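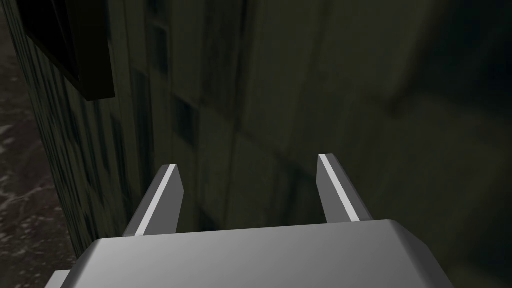
Longo parcel locker subscription, reviewed after a winter of using it

Three stars. Was going to be four. Explained further down.

Background, quickly. Our post office in Clumavell shut. Not "moved", not "modernised", whatever the leaflet said. Shut. The counter went first, then the pension queue got told to take the bus to Samach, then the sorting office was sold and now it's flats. In its place we were promised "a full range of private sector delivery solutions", and what we got was a bank of Longo lockers bolted to the side wall of the library car park. So this is a review of that, as a product, from somebody who pays for it out of her own pocket and is still cross.

What you get. A locker code on your phone, a plastic key fob if you haven't got a phone, 45 hours to collect before it goes back to the depot. Why 45 and not 48? No idea. Asked twice. It catches everyone out, you think you've got two days and you haven't. Lost a birthday parcel that way in September.

The price. First months free, then a monthly charge that creeps. The council still puts money in as well, which it did not shout about — it's in the budget papers, page 157 if you fancy a read. So we pay through our council tax and then pay again at the locker. The old post office cost me the price of a stamp.

Good points, because there are some. It's open at night. I do shifts, so that is a real thing for me and I won't pretend it isn't. The doors are solid. The screen is readable in sun. Codes nearly always come through. Sending a parcel back is easier than it was at the counter, no queue, drop and go. If all you ever do is order shoes and return shoes you'll be happy as anything.

Bad points. It's a locker. It can't do a passport form. It can't take a gas bill payment from a man who has paid in cash all his life, and it can't notice he hasn't been in this week. There are 400 doors' worth of people on our side of the river and I'd say the ones who needed the post office most are exactly the ones who can't get on with the fob. My neighbour has had hers replaced three times.

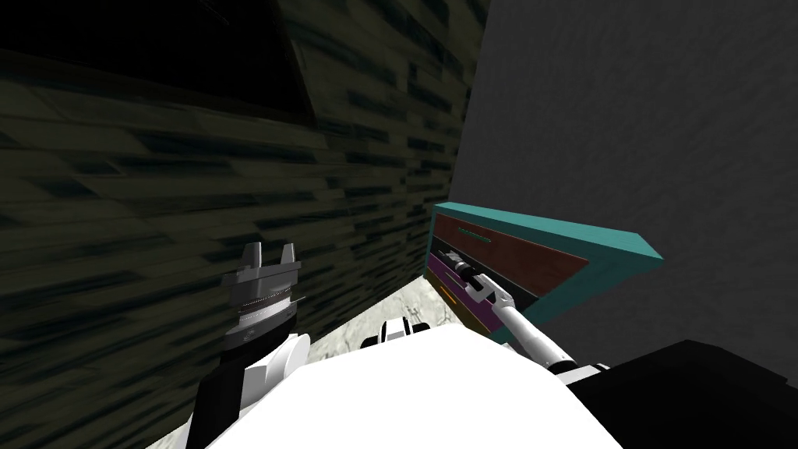 Locker sizes next, since people asked under my last post. Small, medium, and a large that's always taken. The small is too shallow for anything but books and tablets. They're stacked one over the other like the two drawers on that teal cabinet, only with no handle to get hold of, the door just pops open and you catch it or you don't. A slim green handle like the one on the top drawer would do me fine. The lowest row is at shin height. Try that with a bad hip. I wrote to Longo about it and got a reply thanking me for my "journey".

Customer service. Flumar runs the helpline on Longo's behalf, so each blames the other. Longest wait I've had was over an hour, got cut off at the end of it. Email is better but they answer a diferent question to the one you asked. Complaints to the council get passed to Flumar. Who pass them to Longo. You see how it works. That's the whole trick with selling these things off, there's never a desk to stand at and bang on.

We did get up a petition, 278 names, asking for a proper counter in the library two mornings a week. Councillors "noted" it. Same meeting they renewed the locker contract, took them under ten minutes. I was sat there with my coat on. Local elections come round soon enough and I'd ask anyone reading to look up how their own councillor voted before the leaflets start landing with the nice photos.

Would I recommend it? If yours is the only one in town then my opinion is neither here nor there, you'll be using it. If you've still got a post office go and use that. Buy stamps. Post a card to someone.

Tips if your stuck with it: ask for the fob even if you have a phone, screenshot every code, pick up same day, and dont pay for "Priority Door", I had it two months and got the bottom row both times.

Lost the fourth star over the shin-height doors and the 45 hours. Will update if they fix either.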